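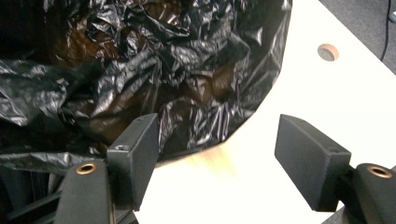
We put this page together after the gripper comparison went up and the inbox filled with good questions. It covers the hand-held pairs, the finger pads, the two camera views and the recording software. If you only want the short version: the Usus pair with flat pads is still our favorite, and trash bags are still the best test we've found!

## What is Florkwood comparing?

Florkwood is a small bench program for trying hand-held grippers side by side before anyone commits to mounting them on an arm. So far we've run 9 setups. A setup means one pair of grippers, one set of pads and one camera arrangement, and changing any of those gives it a new line in the table.

We started out with blocks and cups, like everyone does. Every setup did fine on them and we learned very little. Then we switched to thin plastic, and the table suddenly got interesting.

## Why bags?

A thin plastic bag is a wonderful thing to test with. It folds where you don't want it to, it clings to itself, and the part you grabbed a moment ago has a new shape by the time you go back for it. It also costs next to nothing, and you can open a fresh one whenever the old one gets too soft to be fair.

The glossy black ones are hard on cameras too. You get bright streaks along every wrinkle and deep black right beside them, so a camera that looked great on a cardboard box can lose the edge of a bag completely. We like tests that stress the fingers and the camera together.

## Which pads came out ahead?

Flat rectangular pads, and we didn't expect it. Going in, our money was on the soft curved ones.

| Pads | Lifting a fold | Spreading a rim | Letting go cleanly |
|---|---|---|---|
| Flat, rectangular | good | very good | very good |
| Soft, curved | very good | fair | poor |
| Narrow tip | fair | good | good |
| Flat with rubber skin | very good | good | poor |

Letting go turned out to matter far more than we'd planned for. Soft curved pads pick up a single layer of film beautifully – it's a joy to feel – and then the film comes along when you open the jaws. After a few rounds of that you start shaking your wrist to get free, and the shake ends up in the recording.

Rubber skin has the same trouble, only worse in dry winter air. Our December runs with it are marked in the table, and we'd take them lightly.

## Can I run both hands at once?

Yes, and for bags you really should. One hand pins or steadies while the other does the delicate part, and they trade jobs constantly. Single-hand runs are still worth doing for pad comparisons, since there's less going on, but a liner on a round bin is a two-hand job from start to finish.

A few things that helped us:

- Decide before you begin which hand goes into the bin first, and keep to it for the whole batch.
- Keep both cables running away from you and off the table edge.
- Park the idle gripper with its jaws open.
- Mark where the table stands on the floor. Tape works fine.
- Don't talk yourself through it. You'll pause between words and your hands will pause too. 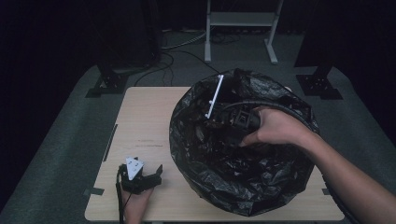
Asante wrote back about this section: they would rather see every batch recorded with the hands swapped as well, and they think our ranking of the narrow tips would move up a place if we did. They may be right! All of our two-hand batches so far have had the dominant hand doing the fine work, and a narrow tip is forgiving when the weaker hand has to aim. We've added swapped batches to the plan and will redo the table when they're in.

## How many tries count as a batch?

27 for each setup. We picked the number early, before we knew what we were doing, and have kept it so old and new results can sit in the same table. Out of those, we throw away the first few as warm-up only if the operator has never held that pair before, and the table says when that happened.

A try starts with both grippers clear of the bag and ends when both are clear of it again. If the bag tears, the try is scored as failed and the next one gets a new bag. If a cable catches, the try is repeated. We went back and forth on that one for ages, and some of us still think a caught cable should count against the setup. It's part of using the thing, after all.

## Do I need a camera on each gripper and another one up high?

You can get by with only the gripper cameras, and plenty of people do. We still use both, and here's what each one gave us.

**On the gripper.** Great for the last bit of the approach. You see the two fingers and whatever lies between them, so you can tell whether you're going to catch one fold or three. The weak spot is that once you're down inside a bag, the film can fill most of the view and you lose track of where the table is.

**Up high.** Great for knowing what each hand was doing and when. It's poor at telling you what the fingers touched, and your own forearm gets in the way at the worst moments.

If you have money for one improvement, spend it on the light before you buy another camera. Moving ours helped more than the lens swap did. We tried it low from the side (pretty, useless), straight overhead (bright glare on the table) and overhead with a diffuser, and the diffuser is the one we'd recommend.

## How do I compare two lenses fairly?

Same bag, same table, same hand, one lens swap, no other changes. It sounds obvious, and we got it wrong twice. The first time somebody tightened the pads during the swap. The second time we'd bumped exposure up for the old lens and forgot to put it back.

Before you start, hold each gripper still over the table and save a short clip. Compare the two clips and check that:

1. both finger pads are in view and at the same opening
2. a crease in the bag is readable close to the pads
3. the tabletop isn't blown out to plain white near the bag

If the third one fails, bring exposure down until it passes, then check the second again. They pull against each other, and you'll go back and forth a few times.

## Does Stotusell work with the Usus pair?

It does, and we've been really happy with it. Stotusell records both gripper streams and the high view together and writes them to one folder per try. Ours is set to close a file after 3000 frames, and that's long enough for any bag task we've run.

Two settings to look at on day one:

- *Stream start.* Set it to wait for all streams. Left alone, it begins with whichever camera answers first and your clips won't line up.
- *Hand labels.* Plug in the left gripper, name it, then plug in the right. If you connect both and name them afterward, it's easy to swap them and not notice for a whole afternoon. Ask us how we know.

We haven't tried the wireless add-on. The cables bother us less than we thought they would, and we'd like to finish the swapped batches before changing anything else.

## What does a good try feel like?

Calm! Most people rush on their first day. The good tries have a rhythm: come in open, settle, close, wait a beat to see if the film is really held, then move. Approach a rounded side with both pads apart and let the bag's own shape tell you where the slack is. Up top, where it's gathered and bunched, there's much more to grab and much less you can predict about what will follow your hand.

Beginners nearly always go for the top. We'd suggest a handful of practice tries on the side first, just pinching and releasing a crease.

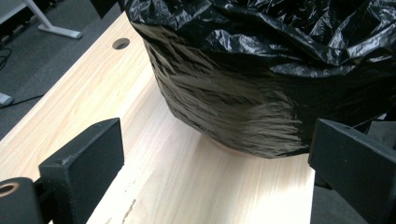
## How tight should the pads be?

Snug, with no rocking when you push on the far end with a thumb. Check them between batches. We use 7 turns on the adjuster from fully open as our starting width for bags, and that's been good for everybody's hands so far, large and small. If your pads touch at one end before the other, loosen both, close the jaws, and tighten again with them closed.

## Will the results carry over to an arm?

Partly. Pad results have carried over well for us: the flat pads that let go cleanly in the hand let go cleanly on the arm too. Anything to do with speed hasn't. A person feels the film start to slip and corrects without thinking, and our arm controller has no idea it's happening.

We've got a second controller on the bench now and the first few runs look promising. More on that when there's a full batch.

## Can I send in my own numbers?

Please do! Use the blank sheet next to the results table, fill in the pads, the lens and the bag thickness if it's printed on the roll, and note which hand did what. Partial batches are welcome as long as you say where you stopped. So are failures – we've learned plenty from torn bags.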